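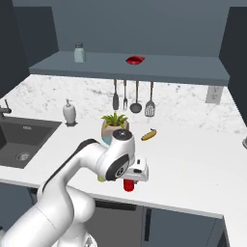
Clostlow says its kitchen rebate is working. The numbers are thin

The town of Clostlow says its kitchen upgrade rebate has been a success and wants to run it for a second year. A short report posted to the town website on Wednesday gives the headline figure: 2523 households have applied for money toward a new stove, sink or set of cabinets. It says a good deal less about what those households got.

The rebate was sold to residents as a way to cut power and water bills in older homes. Applicants buy from an approved list, send in the receipt and wait for a check. According to the report, 1383 of those checks have gone out. The rest of the applications are described as "in progress," a phrase that seems to cover everything from a missing signature to a flat refusal. The town did not provide a breakdown when asked for one.

Nor does the report say how much power or water has been saved. A paragraph near the end promises "meaningful reductions" but gives no meter readings from before or after the work. The only evidence offered is a survey, in which people who had just been handed money for a new kitchen said they were pleased with the program. It would be strange if they weren't.

The survey went to 3663 addresses and drew 306 replies. That is a poor return, and the report does not mention it in the summary, where readers are told that "residents overwhelmingly support" the rebate. You have to get to the second appendix to find the number of people who answered. Renters, who make up much of the Kershaw neighborhood, could not apply without a landlord's consent, and there is no sign that anyone asked them what they thought.

Then there is the approved list. Most of the cabinets and nearly all of the countertops on it come from one supplier, Celtmont, which also paid for the printed guide mailed to homeowners last March. The town says Celtmont had no part in choosing the products and that other firms were free to put theirs forward. It has not said how many did, or how long they were given.

Shoppers who looked around may have noticed that the savings were not always what they seemed. Two local stores raised prices on listed sinks in the weeks after the rebate opened. Both blame higher freight costs. That may be so, but sinks that were not on the list stayed at the old price.

The town now wants to extend the rebate to flooring and lighting. It has hired Skorska, a consulting firm, to study the idea. Skorska also wrote the report that calls the first year a success.

A public meeting on the extension is set for 7 p.m. in the Kershaw library. Written comments can be dropped off at the front desk until the building closes that evening. The town says meter data for homes that took part will be released "when available." It gave the same answer in the spring.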